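Tharindu Siddiqui
Been asked a few times why I went quiet on the Cindorar trial in Keltport. Short version: the laundry robot kept shutting on things it shouldn't have, and the write-up we got afterwards doesn't convince me. Long version follows.

For anyone new, Cindorar is the folding and sorting arm from Skellbridge. Two fingers, a camera, a wheeled base. It picks small items off a bed or a table, pairs them up and puts them in a tray. That's the pitch. I was one of the people paid to stand next to it with a stop button.

The fault, as I saw it. Arm goes down for a sock. Fingers close. Motor current climbs the way it should when there's cloth between the pads. Then it keeps climbing. The software is meant to call that a grip and ease off. On the bad runs it carried on squeezing until the motor tripped.

When the motor trips, the fingers don't open. They stay where they are. Fine if it's holding a sock. Less fine if it has a fold of sheet, or the side of your hand because you were straightening the sheet.

Which is what happened to me in January. Bruised thumb, nothing broken, and I got it out with the manual release. The release is on the back of the wrist. Try reaching the back of a robot's wrist when the front of it has your thumb.

Skellbridge's report landed in October 2026. It says the grip fault turned up in 2 runs out of 3,878 and calls the risk "well controlled". I've read it more times than I'd like.

First problem. A run only counts as faulty in that report if the motor tripped AND the operator pressed stop AND the log was saved. If you used the manual release instead, like I did, the log closes as a normal finish. I asked whether my thumb is one of the two. Still waiting.

Second problem. Most of those runs were on single socks laid flat on a bare table. Only 344 were on a made-up bed with overlapping items, and that's the job they're selling it for. Same fault, very different odds, all poured into one big total.

Third, and this is the one that bothers me most — the fix is a software limit on closing force. Good, it should have one. But it reads the same current sensor that was giving odd numbers in the first place. If the sensor's wrong, the limit's wrong.

Someone will say the new learning system, Cù, sorts all this out. Cù learns from people doing the job with a hand-held gripper, so the arm copies how a person approaches the cloth. I've nothing against it. I've done a fair bit of the collecting myself and socks on a bed are most of what I've done.
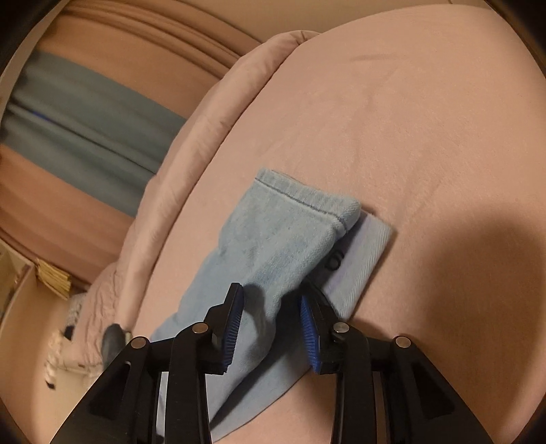 Does training on human demonstrations fix the over-squeezing?
Only if the force is recorded along with the movement, and in the Cù sessions I worked on it wasn't. The arm may get better at choosing where to grab. How hard it grabs is still down to the same motor and the same sensor.

A better approach does mean fewer bad grabs, I'll give them that. Fewer bad grabs and a safe bad grab are two separate things and the report treats them as one.

What I'd want before standing next to it again: a second way of sensing force that doesn't share wiring with the first. Fingers that go slack on a trip. A release you can reach with your free hand, whichever hand that is.

And count the manual releases. All of them, going back to the start of the trial. It's a tick box on a form.

A reply asks if I'm just sore about the thumb. A bit, yes. I also reported the sensor drift three weeks before it happened and the ticket was closed as "could not reproduce".

Muting this for the evening. If you worked the Keltport trial and used the release, my messages are open.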